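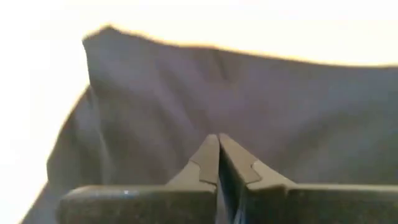
Towel drive fills up fast in Narnbridge, dark colors welcome

By Zixuan Gu
Sunday, January 7, 2018
2 min read

58 shares

NARNBRIDGE -- Old towels, and lots of them. The winter linen drive at the Irnside center opened its doors Saturday morning and had 1015 pieces in by closing, more than the whole of last winter.

Bath towels mostly. Hand towels, dishcloths, a few bath mats that are not supposed to be in there but got taken anyway.

The drive started in November with a single bin by the front desk. It got moved twice, first to the hallway and then to the big room at the back, where the long tables are. Sorting goes on there four afternoons a week now.

"People think we only want the nice white ones," said Chiyo Nagano, who runs the drive. "We don't care. Green, gray, black, bring it. Dark ones are better for the shelter because the stains dont show."

Towels in good shape go to the family shelter on Amon Street. Worn ones, the kind with a pulled thread or a bleach spot, go to the animal rescue out on Jiang Road. Anything with a real hole gets cut up for rags.

Everything is checked before it is folded. Stains get a squirt of dish soap, a rub and then a turn in one of the center's two washers. Grease is the big one, Nagano said, mostly on kitchen towels. Candle wax comes second. Hair dye they have given up on. 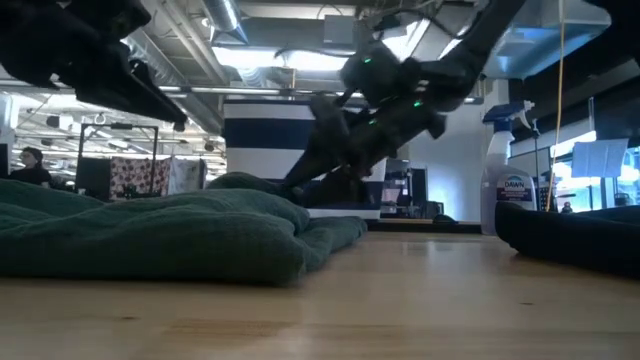
A green towel on the sorting table at Irnside, with a bottle of Dawn within reach.

Folding is its own argument. The shelter wants thirds, then in half, so the stacks fit its shelves. The rescue will take them any way at all, in a garbage bag if need be. New helpers get shown the thirds fold first and most have it down after one stack.

Saturday's line was out to the parking lot before ten. One family from the north side brought 66 towels from a motel that closed last year -- all the same size, all washed, tied up with string in bundles. Those went straight to the shelter the same afternoon.

Not needed right now: pillows, comforters, curtains, anything with a zipper. The center has no room for pillows and has had to turn some away. Sheets are fine if they are in a set and marked with the size. A strip of masking tape and a pen will do.

Please wash items before drop off if you can. Wet towels can not be accepted, they mildew in the bags and then the whole bag is lost. No fabric softener either, it leaves the cloth slick and they dont dry as well.

Drop off is at the side door, weekdays noon to 6 and Saturdays from 9 to 3. Ring the bell if the door is shut. Bags should be light enough for one person to lift.

Help is wanted most on Thursdays, when the shelter order gets packed. No sign up needed, just show up at the back room by 1. Bring a water bottle, it gets warm in their with the dryers going.

The drive runs to the end of the month. Nagano said it may go longer if the shelves at Amon Street are still short by then.

2 comments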